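Hi, and thanks for looking in! I'm Sushil, and this folder holds everything I've collected so far on how people in and near Plorkside were housed (or weren't) after the emergency hotel rooms closed. It started as a spreadsheet for one radio segment and got out of hand.
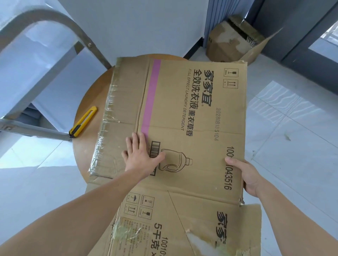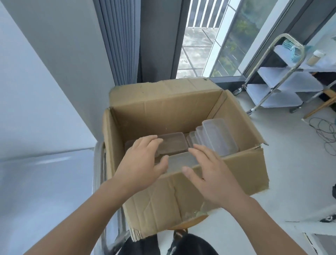
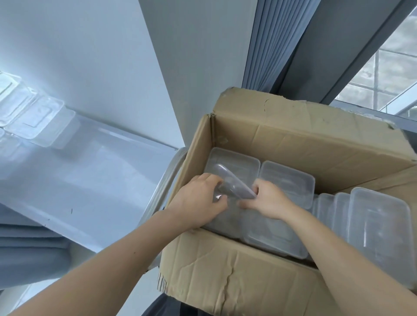 *Hands and cardboard, three times over.*

# plorkside-housing-notes

## What you get

- `interviews.csv`: one row per interview, 89 rows. Mostly tenants and people in temporary rooms, plus a handful of landlords and two housing officers who talked to me on their lunch hour.
- `rents.csv`: asking rents copied by hand from listings, April onward. Gaps mean I was on another story.
- `waits.csv`: how long people told me they'd been waiting for a permanent place, in weeks.
- `audio_index.csv`: which interviews have a recording. The audio itself isn't in here, so please don't write asking for it. I promised people it would stay with me.
- `codebook.md`: column names, what the codes mean, and a few grumpy comments I left for myself and never took out.

## Where it comes from

I did the interviews myself, mostly at the Chaturvedi Center (they have a side room with a door that closes, bless them) and by phone when folks couldn't get across town. Each one ran about 40 minutes. I asked the same opening questions every time and then let people go where they wanted, so the later columns are patchy. A blank in `reason_left` means we never got to it. It doesn't mean there wasn't a reason!

The Trindumico newsletter ran my call for people to talk to, and I got 26 of the interviews that way. They're flagged `src = T` and they lean older and more settled than the rest. If you're averaging anything, try it with and without them. I get a noticeably shorter wait without them and I still don't really know why.

## Things that will trip you up

- **"Temporary" is slippery.** One person's temporary room was a week on a cousin's couch, another's was a hostel bed for two winters. I used whatever word they used, and put my own reading in `temp_coded`. Check both columns.
- **Rents are asking rents.** What people really paid is in `interviews.csv` under `rent_paid`, when they felt like telling me.
- **Neighborhood names.** I've lumped the streets behind the bus depot in with Poltance since that's what everyone there calls it. The city map disagrees. The city map can write its own CSV.
- **Dates are months only.** I stripped the days out on purpose. Please don't try to match them back up against anything.
- There are 3 rows with the same ID by mistake. I left them alone so old scripts wouldn't break; use `row_key` instead.

## Please be decent with it

Names and exact addresses are gone, and I took out a few job titles that would've pointed straight at someone. It's still a small town. If you spot a row where you think you know who it is, tell me and I'll blur it further (and keep it to yourself, obviously).

Don't use this to say anything about the whole county. I talked to the people who would talk to me, and that's a pretty lopsided way to pick a sample.

## Using it

Reporting, class projects, council briefings, arguments with your uncle, all fine. Credit "Sushil Joshi, Plorkside housing notes" and send me a link, I love seeing where it ends up. The files are plain UTF-8 with commas, and they open okay in any spreadsheet program as long as you import the ID column as text. Otherwise the leading zeros vanish and you'll be up at midnight wondering what happened to half the rows, as I was.

## To do

- [ ] fix the ID mess properly
- [ ] second round of calls to everyone who said yes to a follow-up
- [x] move the codebook out of my email drafts
- [ ] add the Poltance rents I have on paper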